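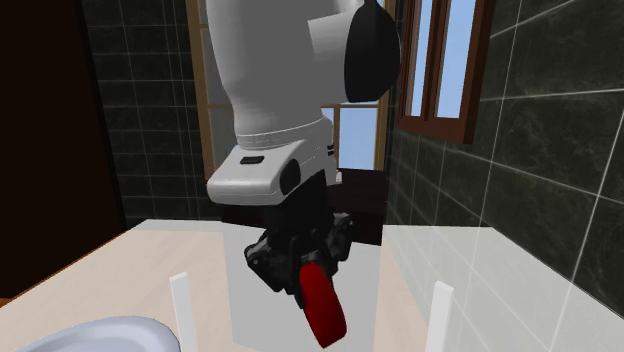
Rostard Self Storage, Clorham site
Fire door and corridor check
Date: 16/01/2019

1. Front entrance door. Closes fully on its own. OK.

2. Corridor A fire door. Catches on the floor plate and stays open a hand's width. Closer needs adjusting. Reported to Tremblay Doors, visit awaited.

3. Corridor B fire door. OK. Smoke seal worn at the bottom hinge, replace at next service.

4. Corridor width. Minimum 600 mm to be kept clear past the trolley bay. Two trolleys left outside the bay, moved during the check.

5. Emergency lighting. Tested for 30 minutes. All fittings stayed lit except the one over the back stairs. New battery ordered.

6. Extinguishers. Gauges in the green. Tag missing on the one by the lift. Last service was August according to the log book.

7. Call points. Unit 70 end tested, panel showed the right zone.

8. Back stairs. Handrail bracket loose on the lower flight. Tightened, but the plug is poor and will work free again.

9. Outside assembly point. Sign faded. Same comment as at Grerkow, order both together.

Items open: 2, 3, 5, 6, 8, 9.
Item 2 to be rechecked once the closer has been set.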